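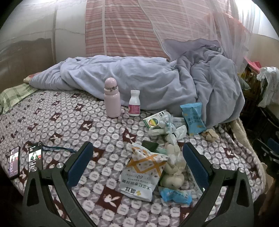

*A plush bedspread in grey, off-white and maroon, with a repeating rabbit-head print.*

The **bedspread** is the outermost layer of a made bed, placed over the sheets and blankets to keep off dust and to hide whatever state they are in. It differs from a blanket in that warmth is optional, and from a quilt in that nobody's grandmother need be involved. In American usage the word overlaps with *coverlet*, *counterpane* and *throw*, and attempts to keep the four apart have mostly been made by people selling all of them.

## Terms

A bedspread in the strict sense reaches the floor on both sides and covers the pillows. A coverlet stops short of the floor. A throw stops short of nearly everything. *Counterpane* is the older word, and survives mainly in children's verse and in the inventories of large houses.

## Materials

Early spreads were woven wool or linen. Cotton took over as it grew cheaper, and was later joined by chenille, whose tufts leave a pattern on the cheek of anyone who naps on it. Plush spreads, with a soft raised pile, are a more recent taste. They are pleasant to touch and attract hair from pets, including pets that live elsewhere.

## The Flurnthorpe spread

The mill town of Flurnthorpe made a heavy white cotton spread that was sold mainly to boarding houses. The Mühlbauer works ran 70 looms at its height and turned out 4000 spreads in its best year, all in one size. Owners of wider beds were advised in the catalog to "draw in the mattress," an instruction that was never explained.

The textile historian Hilde Dijkstra examined 533 surviving pieces and found that only 2 had been hemmed straight. She argued that the slant was a mark of authenticity. Dealers took up this view with some speed, and crooked hems now raise the price.

## Patterned spreads

Printed designs arrived with cheap dyes. Florals came first, followed by stripes, geometric shapes, animals and lettering. The Vitia range offered one side printed and the other plain, for households that could not agree. Its rival Cliline put prints on both sides, which settled fewer arguments.

## Care

Most cotton spreads can be machine washed, provided the machine is larger than the one the owner has. Plush is best dried on low heat and shaken out afterward. Chenille should be kept away from cats.

## See also

- Counterpane
- Dust ruffle
- Hospital corner
- Throw pillow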